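Plurilgate Sleep-Out Kit — school and youth group pack

October 10, 2025
By the Haddad group orders desk

Kit's back in stock. Same as last January's except the bag liner (thicker) and the carry strap, which people kept asking us to fix. Fixed.

For schools, churches, scout groups, anybody running a sponsored sleep-out or an overnight fundraiser on a field or parking lot. One kit per sleeper. You order by the head, we pack by the head, each kit comes with a blank name tag so you can hand them out at the gate without a big sort through.

What's in each one: ground tarp, foam mat, bag liner, rain poncho, wool-mix hat, reflective band, sponsor card with space for 20 names. No sleeping bag. Most kids have one or can borrow one, and adding it doubled the price when we tried it. If you need bags too, ask for the Gronent add-on, adult and junior lengths, same delivery.

Tarp is the Flimden one, grommets on all four corners plus the long sides. Weighs 575 grams. Goes under you or over you, or folded half and half if the group is doing it the hard way with no tents. Mat rolls to the width of the carry strap. Mat is closed cell foam so it won't soak up dew, but it is not a matress and we don't claim it is. Tell the parents that.

Price is $65 per kit up to 19 kits. Twenty and up, call or email for the group rate. We hold 500 kits at a time in the fall and they go quick the first two weeks of November, so get your numbers in early, even rough ones. You can drop the count by up to 10 percent until we ship. After that they're yours.

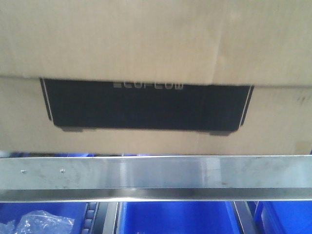
Front of the carton, plain brown cardboard with a black printed panel.

Shipping — flat rate to the lower 48, ground only. Allow six working days. Alaska and Hawaii, get a quote first. We can deliver to a school office or a loading dock, just say which, and give us a phone number somebody picks up. Two deliveries came back last year over that.

Sponsor cards. Standard card has your group name and cause printed at the top, free on orders of 20 or more. Send the wording as plain text, not a photo of a flyer please. Card proof comes back by email next working day. Extra cards, pack of 390, for groups that want the whole school collecting and not just the sleepers.

Sizing: poncho is one size, fits over a winter coat. Hat is one size. Liner fits up to 6'2". Taller than that, get the long liner, no extra charge but put it in the order notes.

Care — wipe the mat and tarp, dry them before rolling. Liner machine washes cold. Don't put the hat in the dryer. Poncho will last a few nights if you dont drag it over gravel.

Returns: unopened kits, 30 days, you pay the postage back. Opened kits only if something's missing or torn, and then we replace the part and not the whole kit. Email with the order number and what's wrong.

Pay by card, check or school purchase order. PO orders ship once we have the signed copy.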